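Madison (cycling)

The madison is a relay race in track cycling, ridden by teams of two. Both riders of a team are on the track at the same time, but only one is racing at any moment. The partner who is not racing rides slowly near the top of the banking and comes back down to be put into the race by a hand-sling. The team that gains the most laps or scores the most points wins, depending on the rules in use.

The race takes its name from Madison Square Garden in New York, where two-rider teams were used in six-day racing at the end of the nineteenth century. In French it is called l'américaine, and in Italian and Spanish the name also refers to America.

Origins

Early six-day races were ridden by single riders, who stayed on the track for as long as they could manage. Public concern over exhaustion led to limits on how many hours one person could race in a day. Promoters answered by pairing riders, so that one could rest while the other rode and the racing could go on through the night. The format moved to Europe early in the twentieth century and became the main event of the winter track season in cities such as Berlin and Ghent.

Race format

The bunch starts together, usually after a neutral lap, with one rider from each team in the race and the other waiting. Teams wear matching jerseys and carry the same number, often in two colours so that judges can tell the partners apart.

Sprints are held at set intervals, commonly every ten laps. Under the current international rules the first four teams in each sprint score five, three, two and one points. Points in the final sprint are doubled. A team that gains a lap on the main field receives 20 points, and a team that loses a lap has 20 points taken away. Before this change, distance was counted first and points were used only to separate teams on the same lap.

If a rider crashes or has a mechanical problem, the partner must take up the team's place in the race straight away. When both riders go down, the team is allowed a limited number of neutralised laps before it must return.

The hand-sling

In the hand-sling, the rider coming out of the race grips the partner's hand and throws them forward, passing on most of their own speed. The incoming rider needs to be moving at a fair pace before contact, and the exchange is normally made every lap and a half to two and a half laps, depending on the length of the track.

An older method used a padded roll, called a jammer, sewn into the back of the shorts. The racing rider took hold of it and pushed the partner forward from the hip. It is slower and is now seen mainly among beginners and in some older film of six-day events.

Changes are usually made below the stayers' line. The relieved rider holds a straight course until the bunch has gone by, then moves up the banking. Swinging up too early is a frequent cause of crashes.

Equipment

Riders use fixed-gear track bicycles without brakes. Gearing is a little lower than in the individual pursuit so that a rider can get back up to speed after each rest. Gloves are worn by nearly all riders, and many tape the wrist of the throwing hand. Drop handlebars are required, as extensions would make the exchange unsafe.

Training

Most riders learn the exchange at walking pace on the flat apron inside the track, then on the lower banking with only one other team present. Coach Judit Szénási, whose junior program at the Bognár velodrome has taught the race to riders from 14 years of age, has her pairs complete 300 changes in training before they enter a bunch. Her former assistant Shigeru Oda wrote the program's handbook, which sets out three stages: contact without a throw, a throw at steady speed, and a throw into a sprint.

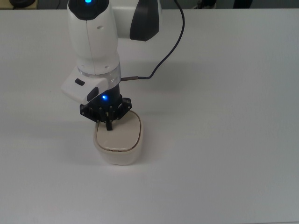
Championships

The men's madison has been part of the track world championships since 1995, and the women's race was added in 2016. At the Olympic Games the men's event was held in 2000, 2004 and 2008, then dropped. It came back for the Tokyo Games, where a women's madison was run for the first time.

Tactics

Teams are often made up of one strong sprinter and one rider with more endurance. The pair try to time their changes so that the sprinter is in the race with two laps to go before each scoring sprint. Attacks for a lap tend to come straight after a sprint, when the fastest teams are recovering.

See also

Points race
Six-day racing
Omnium
Scratch race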